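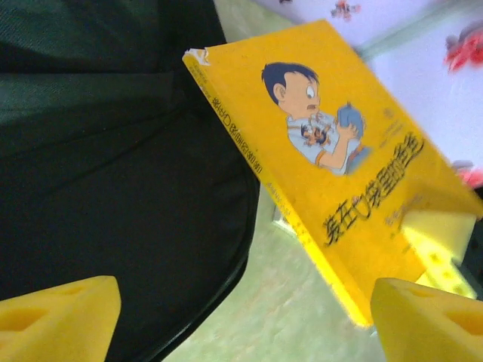 Page 6

Reading with Families: Course Notes
Session 3 — Looking after and talking about picture covers and chapter books in the home language

Welcome back, everyone, and thank you for the lovely pile of books that came in after our last session. I have tried to look at all of them, and if I haven't got to yours yet, please be patient with me, because I keep sitting down to sort them and ending up reading instead.

We are going to spend most of this session on one yellow paperback, 装在口袋里的爸爸. For those who don't read Chinese, the title means something close to "Dad in a Pocket", or if you want to stay nearer to the wording, "the dad who is kept in a pocket". You don't need any Chinese at all to get a good conversation out of the cover. Look at the boy's shirt, near the pocket, and there is a tiny figure peeking out. Then look again at the title, where one of the characters has been drawn as a sort of pocket. A child who can't read a word of it can still find both, and I would let them have the pleasure of finding them before you say anything.

Starting the talk

Last September, Kinga Oláh ran a term of after-school reading with families who between them spoke more languages than she could keep track of, and she used covers like this one for the first ten minutes every time. Her advice was to ask one open question and then wait a good deal longer than feels comfortable. Some openings you might borrow: Why is his mouth open like that? Is he surprised, or is he talking to somebody? What has he got in his hands? (It is small, blue and rounded, and I have my own theory, which I will keep to myself.) Who would you carry in your pocket, if you could?

If a parent or grandparent in the room reads Chinese, hand the whole thing over to them. Ask them to read the title aloud slowly and let the children say it back. Then turn to the spine, where the title is repeated in small characters, and see whether the children can match a few of them up with the big black ones on the front. It is a gentle way in to noticing print, and the grown-up gets to be the expert for a while, something that doesn't happen nearly often enough at school.

Worn covers

You will have noticed the scuff in the top left corner, where the yellow has gone and the white paper shows through. Please don't withdraw a book for this! Our shelf list stands at 835 titles and a fair share of them look worse. A torn patch on a cover wants a soft eraser around it if it is grubby, and then a small piece of clear book tape pressed down from the middle outwards. Don't use ordinary sticky tape, as it yellows and lifts. If the spine is sound and the pages are all there, back it goes on the shelf with its face showing — children pick books by their covers, whatever we tell them.

For next time

Bring one book in a language you can't read. Spend a few minutes with the cover on your own and write down what you think the story is, then find somebody who can read it and compare. Half a page is plenty. Sajib Jayasinghe will collect these at the start, and he will also have the loan forms for anyone taking books home over the break.

Readings are in the blue folder in Room 6, behind the door.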